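# Opening-Up Checklist for the Lake Cottages, with Comments

Wutholm Cottage Association, for owners, renters and whoever has the keys that week
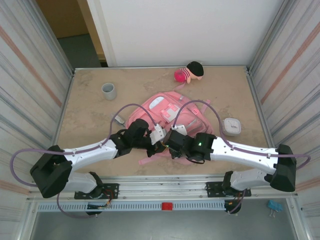
Issue 4, p. 20

I have been asked to write out my opening-up list again, with the remarks left in this time. The short version that went out last year fit on one side of a sheet, and I was rather proud of that, but then I got so many phone calls asking what I meant by "look at the chimney properly" that I might as well have written the long one to begin with. So pour yourself a coffee and read it through once at home, before you drive out. Then take it along and use the boxes.

The comments in italics come from my own round at the Jääskeläinen cottage, the one at the end of Dutberg Road, which I opened in May. I have left them as I wrote them, with the complaints.

## Before you unlock the door

- [ ] Walk all the way around the house once, slowly, looking up.
- [ ] Walk around again, looking down.
- [ ] Roof: missing shingles, branches, anything hanging off the gutter.
- [ ] Chimney: cap in place, no cracked mortar, no nest.
- [ ] Power line to the house: nothing leaning on it. If something is, stop and call the power company.
- [ ] Steps and railings: push hard on every one.

*Comment: Roof good. One gutter bracket has let go on the lake side and the gutter sags enough to hold a puddle. Chimney cap fine. The second step from the top moves under my foot, and I weigh less than most people who will be carrying a cooler up there. Needs two new screws and probably a new board. Marked with orange tape.*

When I say push hard on a railing I do mean hard, with your hip if you have to. A railing that only has to look nice will pass a gentle push every time, and then in July somebody's uncle leans back on it with a plate of potato salad. Check the posts down where they meet the deck, too. Take a screwdriver and poke the wood. If the tip goes in easily, the post is soft inside and wants replacing, whatever the paint says.

## Electricity

- [ ] Main switch off before you start.
- [ ] Look inside the panel for rust, mouse droppings and chewed insulation.
- [ ] Unplug everything in the house.
- [ ] Main on, then breakers one at a time, waiting a moment between them.
- [ ] Test the button on each ground-fault outlet (kitchen, bathroom, porch).
- [ ] Water heater breaker stays OFF until the tank is full.

*Comment: Panel dry and clean. Porch outlet does not trip when I press the button, so it is no good and has to be replaced. I taped over it. Kitchen and bathroom both trip and reset nicely. The old floor lamp in the small bedroom has a cord gone stiff and cracked near the plug. I cut the plug off and put the lamp in the shed, and if the family is sentimental about it they can have it rewired.*

Please, please mind the last box. An electric heater switched on with no water in it burns out its element in very little time, and every spring I hear of one more. I tie a piece of red yarn around that breaker in the fall so that my own hand will stop before it gets there (I am not as sharp as I was at seven in the morning).

## Water

- [ ] All drain valves closed, including the one under the house that you have forgotten.
- [ ] All taps open a little.
- [ ] Pump primed, then on.
- [ ] Let the air spit out, then close the taps one by one, farthest from the pump first.
- [ ] Go under the house with a flashlight and look at every joint.
- [ ] Come back in an hour and look again.
- [ ] Water sample taken if the well hasn't been tested this year.
- [ ] Heater full: hot tap runs steady with no air. NOW the breaker.

*Comment: Pump took three tries to prime. Small drip at the elbow below the bathroom sink, tightened it a quarter turn and it stopped, but I left a bowl there and a note in the bowl. Pressure settled where it should. Water brown for the first while, then clear. Sample dropped off. Do not drink from the tap until the result is posted on the refrigerator door.*

That second look after an hour is the box people skip most, and I understand it, you have finished, you are dirty, you want to sit on the dock. But a slow leak takes its time to show. Use the hour to do the stove and the alarms and then crawl back under. Wear an old shirt!

## Wood stove and chimney

- [ ] Flue swept since last season, date written on the card by the stove.
- [ ] Damper opens and closes all the way.
- [ ] Door gasket whole, glass not cracked.
- [ ] Firebricks: hairline cracks are all right, missing chunks are not.
- [ ] Nothing that burns within reach of the stove (mind the kindling basket, and the curtain).
- [ ] Metal ash bucket with a lid, kept outdoors.
- [ ] First fire small, with a window open.

*Comment: Card says the flue was swept in October, good. Gasket worn flat along the bottom of the door and I could pull a strip of paper out with the door shut. New rope gasket needed before anybody burns overnight. The ash "bucket" is a plastic pail. I have taken it away and left them my spare.*

By looking at the chimney properly, then, I mean three looks. One from the ground outside with binoculars if you have them. One from inside, with a small mirror held in the cleanout door, on a bright day, so you can see a bit of sky. And one at the place where the pipe goes through the ceiling or wall, where you put your palm near the wood after the first small fire has been going a good while. Warm is fine. If you want to pull your hand away, put the fire out and have somebody look at it.

## Alarms and extinguishers

- [ ] Smoke alarm in every bedroom and one in the hall. Press each button.
- [ ] New batteries, whether or not the old ones still work.
- [ ] Carbon monoxide alarm on the sleeping floor. Check the date on the back.
- [ ] Extinguisher by the kitchen door, needle in the green, pin in place.
- [ ] Fire blanket within reach of the cook, and not behind the cooktop.
- [ ] Every bedroom window opens from the inside without a tool.

*Comment: All smoke alarms sound. The carbon monoxide alarm is past its date, replaced from my own box, please reimburse. Extinguisher in the green. The window in the back bedroom is painted shut, and I worked at it with a putty knife until it gave. It opens now but it needs a strong arm. I would not put a child or a grandmother in that room until it has been planed.*

## Propane

- [ ] Sniff before you light anything, and sniff low down.
- [ ] Hose not cracked, date still good.
- [ ] Soapy water on every connection, valve open, look for bubbles.
- [ ] Tank upright and outdoors.
- [ ] Burners light evenly, blue flame.

*Comment: No bubbles. One burner on the Zanov cooktop burns yellow on one side, cleaned the holes with a toothpick and it went blue. Hose has a season left in it, I would say, and it is cheap, so buy one anyway.*

A spoonful of dish soap in half a cup of water is plenty, and an old paintbrush puts it on nicely. I needn't tell you never to check with a match, but my neighbor's father did it that way for years, so I am telling you.

## Dock and boats

- [ ] Every board walked on, with a life jacket on you.
- [ ] Cleats tight, no nail heads standing up.
- [ ] Ladder reaches the water and holds your weight.
- [ ] Ring buoy on its hook, with a line at least 70 feet long, not tangled.
- [ ] Life jackets: zippers work, straps whole, sizes suit the people coming.
- [ ] Rowboat plug in. Spare plug on a string.

*Comment: Dock came through the ice well. Four nail heads knocked down. The line on the ring buoy had been borrowed for a clothesline, with the pins still on it, and is now back where it belongs. Of the life jackets, the two smallest have torn straps and I have thrown them out so that they won't be used in a pinch. There is nothing for a small child until new ones are bought.*

## Last thing

- [ ] Address on a card by the phone and on the inside of the front door. Cell service is poor on the point.
- [ ] Flashlight by each bed.
- [ ] First-aid box opened and looked through, old ointments out.
- [ ] List of what still needs doing, left on the table where the next person will see it.

*Comment: Address card now reads 382 Dutberg Road in large letters. It used to say "the brown house past the mailboxes," and there are three brown houses. First-aid box had bandages, tweezers and a sewing kit, no burn dressing. Added one.*

**Still open at this cottage:** second step from the top, gutter bracket, porch outlet, stove door gasket, back bedroom window, water result, small life jackets. The house may be used in the meantime, with no overnight fires and no water from the tap for drinking or brushing teeth.

If your own list ends up as long as that one, please don't be downhearted. An old house near water will always hand you a few things in the spring, and most of these are an afternoon's work with a friend and a box of screws. I am happy to come and look if you're unsure about something. Knock loudly, I am usually out back, and if you bring the sheet with you we can go through it together on the porch.

Reijo Rantala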